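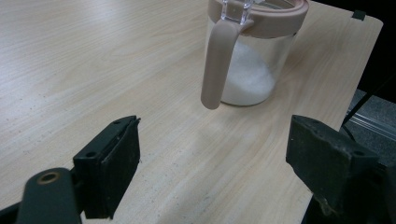

11/23/19 – dry goods table, jars and lids

Finally got to the jars this morning! Dagim has been asking since September whether we could stop keeping the white stuff in paper bags, and he's right, the bags are hopeless (I swept up after the last one myself). So the first clear jar with the dusty-pink lid is out on the light wood table and I'm going to live with it for a while before I move everything over.

What I like: you can see the level from across the room. It's filled to roughly the lower half right now, heaped up on one side, and I'm leaving it that way on purpose to see if the heap settles by itself with people picking the jar up all day. The long pink handle down the side is nicer to hold than I expected – Joar says it feels like a measuring cup, and I can't unhear that.

What I don't like: no label. Sugar and salt look the same in there and I am NOT doing the taste test again. Masking tape for now, proper labels when the Wistbridge order comes in.

Weighing: scooped out 20 g, put it back, did that 8 times. Scale drifted by 2 g over the whole run, so either the scale needs a new battery or I was spilling. Probably a bit of both. Joar wants to repeat it with the Plarno scale, fine by me, but he has to find it first.

Table needs a wipe, there are specks and little dark dots in the grain, mostly over on the left. Dry cloth first, then damp. No spray near the open jars please!!

To do
– tape labels, both sides of the jar
– ask Dagim if 4 jars is enough or if he wants flour in one too
– wash the old scoop or throw it out
– move the leftover bags to the Gonano shelf, top, clipped shut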